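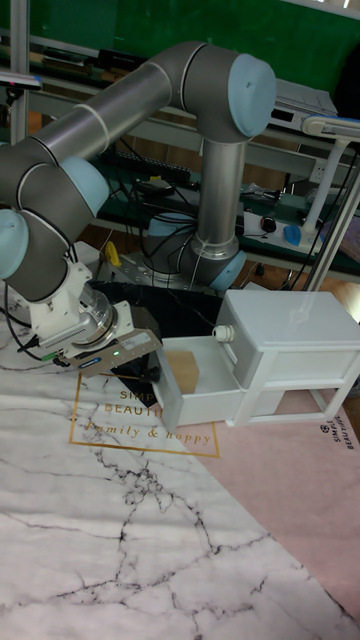
## Log rotation on a small server, second attempt

In January the disk on Goko filled up at 4 a.m. Goko is the machine in my hall closet that runs mail, a calendar and the photo backup. The mail daemon could not write its queue files, so it deferred everything. The backup job could not write its lock file, so it exited with status 3, which my wrapper script treated as success. That second part is my fault and is fixed now.

The space was taken by one log file. The calendar server had been writing a debug line for every sync request since I turned debugging on last fall to chase a time zone bug. The bug was in my phone settings. I never turned debugging off.

I did have logrotate installed. The stanza for the calendar server looked like this:

 /var/log/calendar/*.log {
 weekly
 rotate 4
 compress
 delaycompress
 missingok
 }

Two things are wrong with it. First, there is no size limit, so a file can grow without bound for a week. Second, the daemon keeps its log file open. After logrotate renames the file, the daemon still holds the same descriptor and keeps writing to the renamed file. With delaycompress that file stays uncompressed for another cycle, and the new one stays at zero bytes.

The usual cure is a postrotate block that sends the daemon a signal to reopen its log. Mine ignores SIGHUP. The other cure is copytruncate, which copies the file and then truncates the original in place. Lines written between the copy and the truncate are lost. For a calendar log I can live with that.

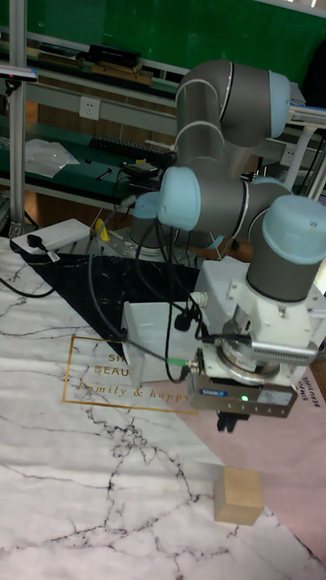 Korkor Gbeho wrote in to say that copytruncate is the wrong tool on a disk that is nearly full, as the copy needs as much free space as the log already takes. She would send everything to the journal and cap it there with SystemMaxUse.

She is right about the copy. I have kept copytruncate for now and added maxsize 22M, so the copy should stay small. Note that maxsize is only checked when logrotate runs. The default timer is daily, so I changed it to hourly with a drop-in – edit the timer with systemctl edit, and clear OnCalendar with an empty line before setting the new value. Without the empty line you get both schedules.
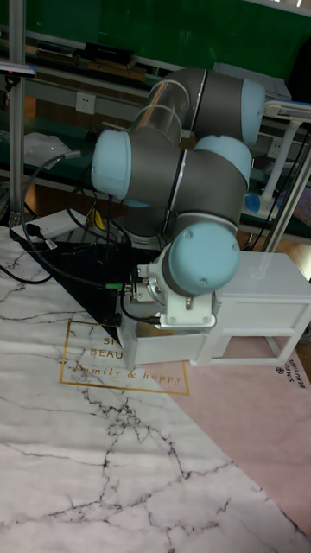 The hourly timer also made it practical to add a free space check. It is a short shell script that reads df output and sends me a message if the root volume has under 3000 MB left. It does not go through the local mail queue, for obvious reasons.

Still open: the mail logs go through rsyslog and have their own stanza, which I have not touched. I also want to try the journal setup on the spare machine, Skullex, before I move anything on Goko.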